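Reading time: 6 min

Chapter 4
Rules for Robots That Handle Small, Expensive Things

Every robot cell has two rulebooks. One is in a binder by the door and was last opened in February. The other lives in the heads of the people on shift, and it is the one the robot gets programmed from. This chapter is about getting the two to agree, or at least to meet.

Arne Frerichs, who wrote the first handling standard at Holtside, began with 119 rules. The operators at Katlow, where it was tried out, could recite four of them, and two of those were about lunch. His second edition was shorter. It dealt with three matters – where a part may rest, how it may be held, and what the arm must clear on its way in and out.

Computer repair makes a good test of such a standard. The parts are small, the case is full of cables, and a processor has opinions about being squeezed. The Holtside text says that every removed part shall have a named place on a fixture plate, that the gripper shall hold a chip by its edges, and that the arm shall come into an open case from above. "Shall" means shall. "Should" means the author lost an argument.

Processor, fixture plate and open case:

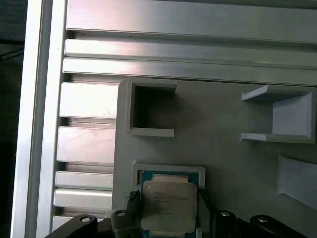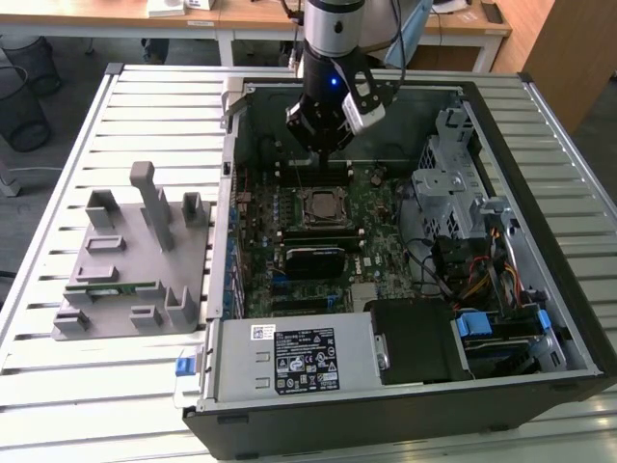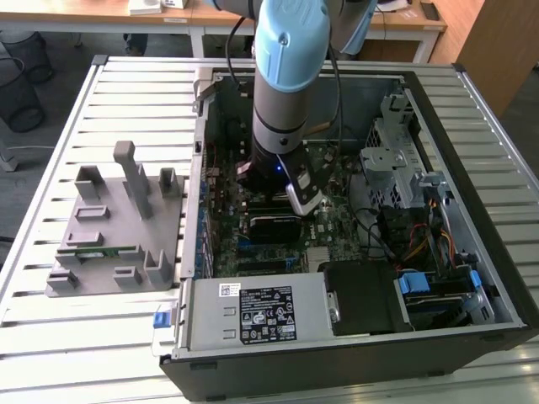
Clearance is where most first drafts go soft. "Keep a safe distance from cables" sounds responsible and can't be checked by anyone. Write down a distance, say where it is measured from, and say who signs when it changes. The Brolus audit, which we return to in Section 4.3, went through 951 log entries and found the word "careful" in far too many of them – and a number in hardly any.

Before reading on, take a rule from your own workplace and try to break it without technically breaking it. Keep your notes. You will need them for Section 4.1, which starts with definitions.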